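About Flatument

Most companies in our line of work begin this page with a promise. We would sooner begin with a complaint. Flatument was set up by two people who had been badly served by home staging firms, one as a seller and one as an estate agent, and who had come to doubt that the whole business did anyone much good. We still have some of those doubts. We think they make us better to hire.

Home staging means getting a flat or house ready to be looked at by buyers or tenants. In practice it has come to mean grey sofas, a bowl of lemons and an invoice. Areti Kalogeropoulos paid for exactly that when she sold her mother's flat, and the flat sat on the market from March until the clocks went back. The stager's view was that it would have taken longer without the lemons. There was no way to check, and that bothered her more than the money did.

Didier Leclerc was the agent on that sale. He had spent 19 years in lettings and sales and had heard every figure going about staged homes fetching more. He asked several firms where their figures came from. One sent a brochure. One sent him back his own firm's newsletter.

So we don't quote a percentage. If you ring and ask how much more your home will sell for, you'll be told we don't know. Some callers hang up at that point and we wish them well.

What we do

We visit and write a short report, usually two pages, on what a stranger would notice in the first few minutes. Then we tell you which of those things are worth spending on. Quite often the list is a deep clean, two light fittings and taking a door off. The report costs the same whether or not you hire us for anything else, and it's yours to hand to a cheaper firm if you find one.

If you do want rooms dressed, we lend from our own store. Furniture goes out on a flat monthly rate with no minimum of three months, a clause we have never understood except as a way of charging for months two and three. We hold 400 pieces at our Radau depot, most of them bought second hand and repaired by Magdy Benjelloun, who would like it known that he didn't choose the bar stools.

Flowers get a paragraph of their own here as we argue over them more than anything. Fresh ones look best on the day and sad by the weekend, and a flat may be shown for weeks. Artificial ones last, but a bad bunch makes a buyer wonder what else is pretend. We use them in small amounts and away from the front door. Roya Rostami, who runs the soft furnishings side, is against them in kitchens altogether. Didier thinks buyers don't see flowers at all. He may be right.
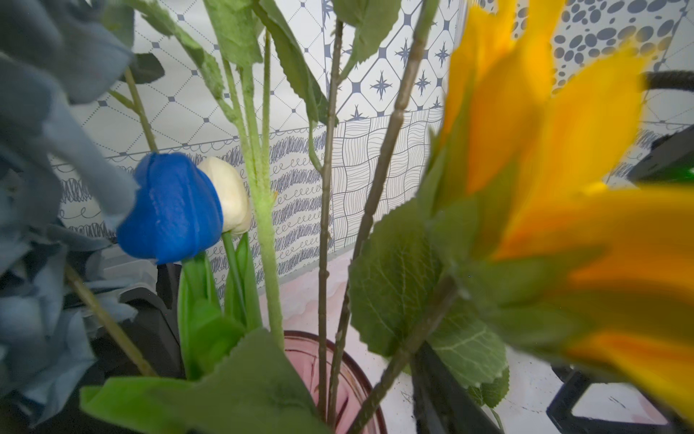
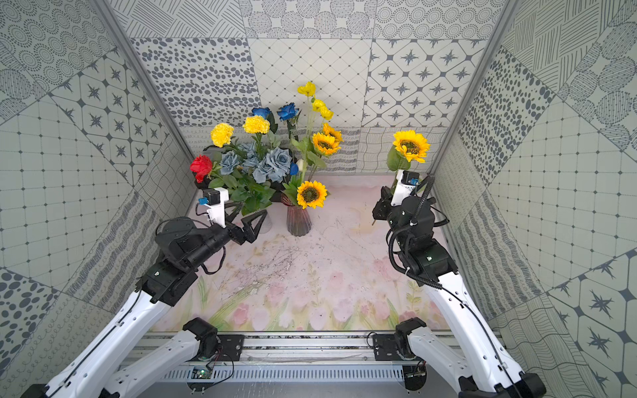 Artificial flowers, both pictures. The blue and cream tulips are in the first.

What we don't do

We don't rent out fake books. We don't paint over damp, and if we find it we put it in the report. We won't shrink the bed to make a room look bigger; a buyer with a normal bed will find out soon enough and you'll hear about it from their solicitor or their friends. We also turn down work on homes that are already in good order. Last year we told 18 owners to leave things alone, which Didier reminds us of whenever the accounts are due.

Who we are

There are seven of us, and nobody is called a consultant. Areti and Didier still do most of the first visits. Kyriaki Mitsotakis-Vlachou looks after bookings, keys and the van, and is the person to ring if something has been left behind. We work in Adia, Bowen and the villages between, and further out if the parking is bearable.

We were asked to put awards on this page. We have looked into a few. The ones we were offered came with an entry fee and a table at a dinner, so we've left the space blank for now.

Getting in touch

The office is open from nine until half past four, except Wednesday, when everyone is at the depot and the phone goes to a machine. Leave a number and a rough idea of the size of the place. If you've already had a quote from someone else, bring it along. We enjoy reading them.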